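November, 6:10 am, kitchen

Writing this fast bc the van comes at quarter to and I haven't found my other boot.

So the new arm is on the line for real now. Not the demo, not the "pilot phase," the real thing. Plorkix sent two people to bolt it down at station 5 and then they left and it was just us and it. Grulon wants every station done by spring. They said "supported," not "done." Stations will be supported. Ok.

What I used to do there: pick frames off the cart, turn them, check the corners, set them in the jig, push the button. 45 an hour if the cart was loaded right. Now the arm does the pick and the turn and the set and I do the checking, on a screen, plus I do whatever it can't. Which is the warped ones, the ones with a staple sticking up, anything where the cardboard is still on. I stand more than I used to. Didn't expect that. My wrists are better, my feet are terrible.

Elibariki got moved upstairs to the sim desk. He's the only one of us who got something out of it so far, and he did ask for it, he took that night class and everything. They build the room on the computer first and the arm practices in there before it's allowed near anything with a price tag. Walls, furniture, pictures hung up, all made up. He does the walls and the trim. Sixteen years sanding frames with me and now he's placing fake ones with a mouse. He says it is harder than it looks. Says his eyes hurt at night and he eats lunch at 2 now because the meetings go over.

I miss him on the floor. There, wrote it down.

Samira called everyone over at break and went through the new sheet. Nobody gets let go before summer, that's in writing, I asked to see it in writing and she showed me. After summer it says "to be reviewed." She didn't dress it up, I'll give her that. She said she asked for more and didn't get it. Somebody in the back said so what are we training it for then and she just looked at the sheet.

Things that changed that aren't on the sheet:

- no radio by station 5, they want us to hear the warning tone
- breaks are staggered so the cell always has a person. So I eat with whoever. Yesterday it was me and the kid from shipping and neither of us said much
- you can't reach in. 30 years of my hands just going where they need to and now theres a gate, and you wait for the light
- the Ondieki guys don't come by to talk anymore, their pallets get picked up on the other side

And the count is on a big display. It was always on a clipboard before. Same number, feels different up there.

Went up after shift to bring Elibariki his thermos, he'd left it in the old locker. He was sitting with his coat on. They're on the part where the arm goes up close to a wall with a picture on it, and he had one up on the monitor and was fussing with the red trim, the grain on it. I asked who cares about the grain, it's pretend. He said he cares.
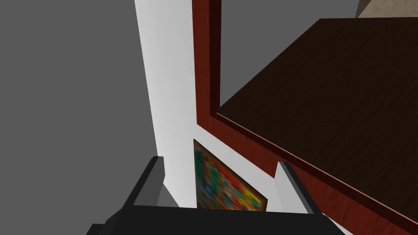

Then he made me sit in his chair. I didn't want to touch anything. He kept saying you can't break it, go ahead, and I thought about the gate downstairs and the light. Moved it a little to one side, moved it back. He laughed at my face. It was nice for a minute, like before.

He asked would I put in for the second desk, there's supposed to be one. I said I type with 2 fingers. He said so does he. Form is on the fridge under the pizza magnet. Three pages. They want to know "prior experience with digital environments" and I don't know what to put, I do the bank on my phone?

Kadorano is hiring too, my sister sent me the link twice. Further drive, same kind of work, no arms yet. Yet. And I'd be new again, at my age, asking where the bathroom is.

Thinking about asking Samira if I can do half and half. Mornings on the floor, afternoons up there. She'll say she has to ask. Worth asking tho. Do it before lunch or I wont.

Things for today: boots. Call about the wrist brace, don't need it, see if they take it back. Ask E what he wrote on page two of his form. Eggs.

Van's outside. Boot was in the dryer room.

3 comments · 11 shares

Back to top
© All entries belong to the writer. Contact: use the message form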